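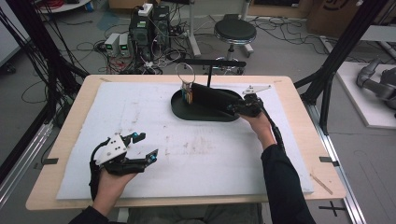 Demonstration station at the Wukura laboratory, with a hand-held gripper in each hand and the oval tray on the board.

Visit to the Wukura laboratory, Gistmont
Report dated 2018-05-14

The delegation was received by Crescencio Carretero, who heads the manipulation software group. The morning was given to Cirnirano, the group's toolchain for turning recorded hand motion into robot control policies.

Mr. Carretero explained that each recording passes through 7 processing stages. The first aligns the clocks of the two grippers; later stages recover the path of each gripper and the opening of its fingers. Segments in which tracking is lost are flagged for review and are not repaired automatically. The current set holds nearly 700 recordings, of which 208 have been reviewed by hand. 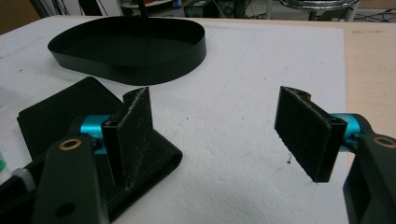 Gripper fingers at close range, the left one on folded black fabric.

Discussion turned to soft materials. Cloth remains difficult for the perception module — its outline changes with every fold, and dark fabric offers few features to follow. The group estimates finger opening separately from object pose, so that an error in one does not spread to the other. Members asked how worn finger pads affect the estimate. The group has not yet measured this and will include it in the November test plan.

The planner was shown in replay only. Paredes, the viewer used for this purpose, plots planned and recorded paths on one time axis and can be stepped sample by sample. The delegation requested read access to the viewer and a copy of the calibration notes. Both requests were accepted.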